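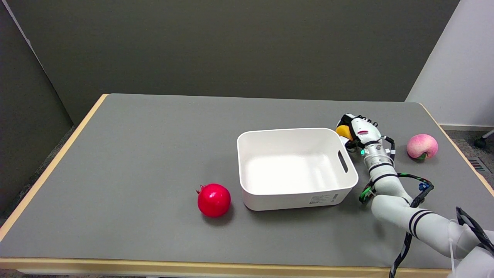
Fruit Detectives: What's Hiding Inside?

Have you ever stopped to look, really look, at a piece of fruit before you ate it? Fruit is full of clues! The color, the skin, even the funny bits on the ends can tell you how it grew. Let's start with a glossy red pomegranate and a pink peach, and then we'll get to some yellow fruit too.

The fruit that wears a crown

Find the pomegranate. See the little pointed crown sticking up at one end? That crown is left over from the flower! Every pomegranate starts out as a blossom, and when the petals drop off, the tough outer part of the flower stays put while the fruit swells up behind it.

Inside, a pomegranate is packed with seeds, and each seed sits in its own tiny bag of red juice. Those juicy bags are called arils (say it AIR-ills). How many are in there? It's different every time. My friend Kirsty Wragg and I opened two of them on her porch one April and counted every single aril. The first had 512. The second had 889! It took us all afternoon and our fingers were pink until Monday.

The fruit with a stone

Now look at the peach. It has a small green leaf still attached, so you get a peek at the tree as well as the fruit. Peach leaves make food out of sunlight, and some of that food travels into the fruit as sugar. Yum!

Most peaches are fuzzy. The fuzz is made of very short hairs, and it helps keep bugs and extra water off the thin skin. (Nectarines are a kind of peach with no fuzz at all. Try stroking one of each with your eyes closed!) In the middle is one hard, wrinkly stone, and tucked inside the stone is the seed. Don't try to crack it open, though. Peach seeds aren't for eating.

What about yellow fruit?

Lemons and bananas are both yellow, but they got that way from opposite directions, sort of. A banana has a peel you throw away with soft stuff inside. A lemon has a bumpy rind full of tiny pockets of oil. Scratch a lemon with your fingernail and sniff. That big zingy smell is the oil getting out!

Be a sorter

Scientists sort things all the time, and you can too. You need some fruit, a table and a bin or a big bowl.

Wash your hands, then spread the fruit out so nothing is touching.

Pick a rule, like "one big seed" or "lots of little seeds." Don't tell anyone what it is!

Put every fruit that fits your rule into the bin and leave the others on the table.

Ask somebody to guess your rule. If they get it, they pick the next one.

Some rules are trickier than they sound. Is a peach pink, or yellow, or both? Phyllis Whiteley's class argued about that one right through snack time, and they ended up making a whole new group called "can't decide."

Words to know

Aril: the juicy covering around a pomegranate seed.

Rind: a thick, tough skin, like a lemon's.

Stone: the hard shell around the seed of a peach, a plum or a cherry. Some people call it a pit.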